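Minutes of the Folding and Drinks Corner Meeting
November 27, 2018
Present: Wiebke Hellwig, Dörte Kasten, the two people from Gultov, and me with the notebook. Chow sent word they'd go along with whatever we decided (thank you, Chow!).

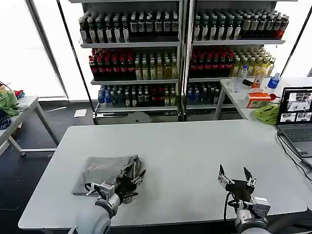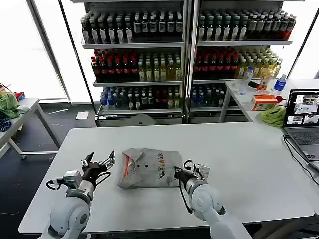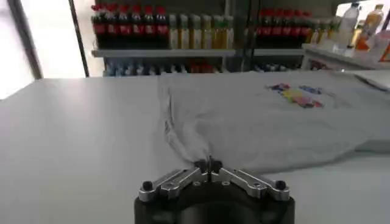
Gray things on the white table; the drinks shelves are behind it in all three.

1. Last minutes
Approved, with one fix. I had written that the spare hangers were going to Flidar, and it was Ater who asked for them. Sorry, Ater! Dörte still has the hangers in her hallway and would like her hallway back.

2. The folding table
We spent far too long on this one, and I enjoyed all of it. Wiebke wants the big white table kept for folding and nothing else, so no lunch, no paperwork, no coats. Agreed by everyone. The green and multicolored pile stays on the other white table at the left until somebody sorts it, and Wiebke said she'd make a start if she gets company. I said I'd be company.

Then we got onto how to fold a T-shirt with a printed front. Dörte folds print side out so you can tell which shirt it is from the stack. Wiebke folds print side in because she thinks the print lasts longer that way. The Gultov people had a third method involving a piece of cardboard, which they tried to show us with a notebook (my notebook — hence the gap in the notes at this point). We settled on print side out for anything going on a shelf and left the rest to whoever is folding. Smooth it flat before you start, please, and do the creases at the top first. The shirt with the blue, yellow and red blocky print was brought up as one that really ought to go face out, it's so cheerful.

Flidar asked by letter whether we could fold everything to one size. We can try. Dörte will make a template, and Flidar can have a copy.

3. Drinks shelves
Both units look great and I want that in the minutes! The dark bottles with the white labels stay along the top, red caps and the yellow-green drinks in the middle, water down at the bottom. Gultov wondered about moving the water up, as it's what people reach for most. Dörte pointed out that she was the one who had carried it all in and she would not be lifting it any higher. The water stays low.

We have money for up to 12 more bottles before the end of the year. Wiebke would like them to be tea. I'd like orange. Put off until next time, with some muttering.

Please pull the bottles forward when you take one from the front, and keep all the labels facing the room. It takes a second and it looks so much nicer with the light coming in at the windows behind.

4. Side table on the right
It's getting crowded over there — water bottles, the orange drink, the tissue box, the green cloth, and a laptop on top of all that. No objection to the tissues. The drinks next to the laptop made Wiebke nervous, and she asked that they go at the far end from it. Agreed. The green cloth needs to be folded or washed, and Dörte took that on.

5. Floor
Sweep behind the big table as well as in front of it, there was a scrap of white paper back there on the dark floor. I'll do it this week and we'll take turns after that.

6. Any other business
Ater would like to borrow the folding table for an afternoon. Yes, if they bring it back clean. The clothes hamper we talked about in September still hasn't been bought. Gultov will look at prices and spend no more than 60.

Wiebke asked for shorter meetings. We had planned on 20 minutes and went well past it, mostly on item 2.

To do
Dörte: template, green cloth, hangers to Ater
Wiebke and me: the pile on the left table
Gultov: hamper
Me: sweeping, and sending these to Chow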